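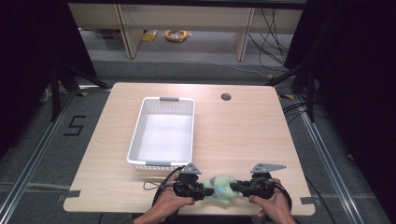
Home organisation > Storage guides > Baskets and tubs

Section 7: Setting up a toy basket

Most advice on toy storage promises a tidy room in ten minutes and a child who puts everything away unprompted. I have my doubts about both. What follows is the set-up for the Fudov open basket, which is a plastic basket with two handles, and it will do what a plastic basket does. The Furkari fabric cube is covered in Section 8.

Before you start

Clear a table big enough to hold the basket with space beside it for sorting. The floor works too, though you will be kneeling on it for longer than you think. Leave the basket empty until step 4.

1. Check the handles. There is an insert at each short end. Push down on both with your thumbs. If one moves, press it back in from the outside until it sits flush.

2. Wipe the inside with a damp cloth and let it dry. The slots along the rim collect fluff, and an old toothbrush gets it out. The leaflet says "dishwasher friendly." I would want to know whose dishwasher. Warm water and a drop of detergent are enough.

3. Stand the basket lengthwise on one half of the table, with a short end facing you. You can then drop toys in from the side and still get hold of the near handle.

4. Sort before you fill. Small plush toys go in this basket. Blocks, cars and anything with a sharp corner go somewhere else.

Note: The Mathias method has you sort plush by colour, so the greens go together, the blues go together and so on. That leaves you stuck the moment you pick up a pale green toy with spots. Sort by size or don't sort at all.

5. Put the larger plush along the bottom, lying flat. Small ones go on top, where they can be seen. Stop when you reach the slots at the rim.

6. Lift by both handles and carry it to the shelf. If it bows in the middle, take a few toys out.

CAUTION: Do not carry a full basket by one handle. The packaging shows somebody doing it with a smile. I would not.

CAUTION: Look over each soft toy for split seams and loose eyes before it goes in. Set damaged ones aside for mending.

Labels

The Flastwood label set clips to the rim and costs more than it should. A strip of masking tape does the same job. With an open basket you can see what's inside anyway, so try a week without any label first.

Keeping it going

Empty the basket completely once a month. You will find crumbs, a sock and at least one thing that belongs to a neighbour. Some guides call for a nightly reset, and if that suits your household, fine. It lasted four nights in mine.

If the basket is overflowing again by the next monthly clear-out, a second basket is the usual recommendation, mostly from people who sell baskets. Try giving a few toys away first.

Section prepared by Sosina Ambaye. Last checked in May.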